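# Letters on black fabric: pins or tape?

**giveck_23**
I have a table display to dress in September and want cut-out letters on a black cloth behind it. Two rows, small word on top, big word under it. The cloth is plain cotton, 36 inches high once it's hanging. Pins or double-sided tape? Close up, the big ones look like this on a similar setup:

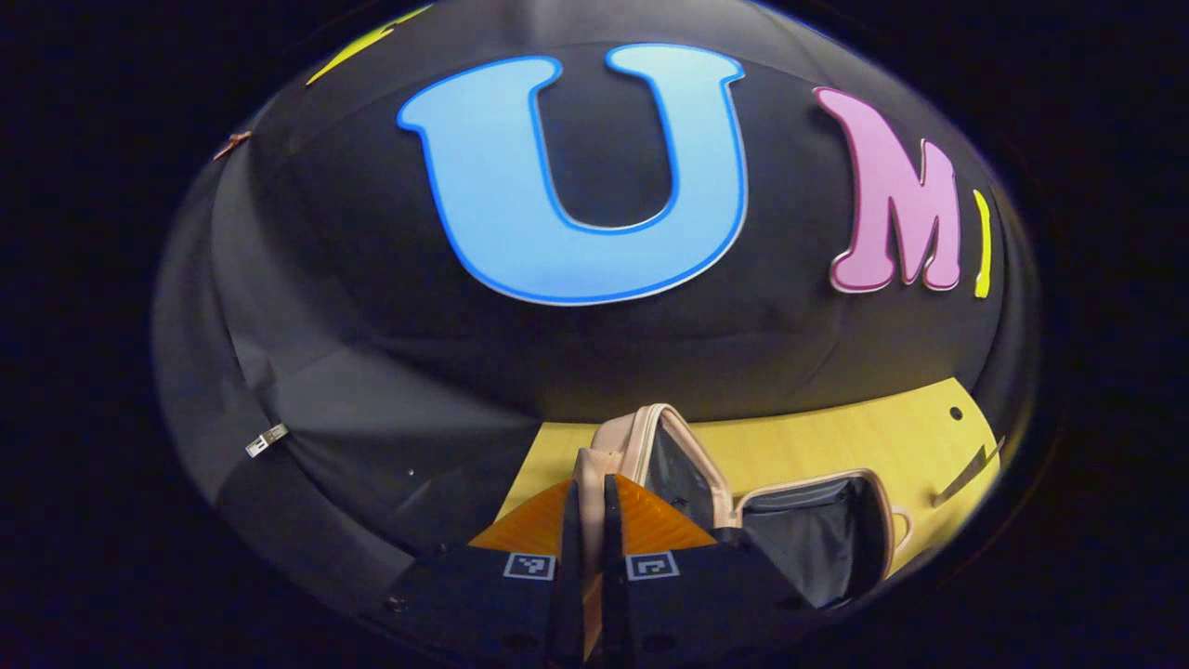
Blue U and pink M on the black cloth.

**edbyhall**
Pins. Tape lets go of cotton once the room warms up. Two per letter, at the top, pushed in from the back if you can reach.

**Mridha**
Disagree on two. A wide letter like an M sags at the feet with only top pins. I use four on anything bigger than my hand. I'd also steam the cloth first, because a crease running under a row makes the whole row look crooked even when it's level.

**giveck_23**
Steaming is a problem, it all travels folded. I could clip the sides to pull it tighter.

**edbyhall**
Clips help, but don't overdo it or you get lines running out from each one. And put a string across before you pin. I've seen people do it by eye and end up with one gap twice the size of the others.

**nirnside267**
Spacing is what I'd fix first. Look at the I in the bottom row compared to the M:

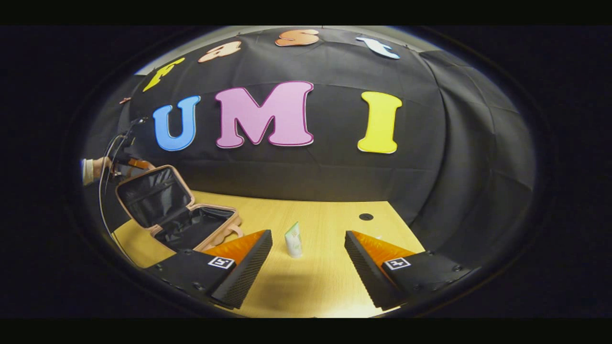

I'd lay the bottom row out on the table face up, get the gaps even, then move it over one letter at a time starting from the middle. The top row can be looser if the letters are small. Mixed colors are fine on black.

**Mridha**
I kind of like a gap before the last letter. Evenly spaced block letters look like a store sign.

**nirnside267**
It reads as two words to me. Matter of taste I guess.

**giveck_23**
OK, going with pins, four on the wide ones, and a string. Does anyone know if foam letters hold a pin better than felt?

**edbyhall**
Thick felt holds better. Foam tears if you re-pin it in the same spot.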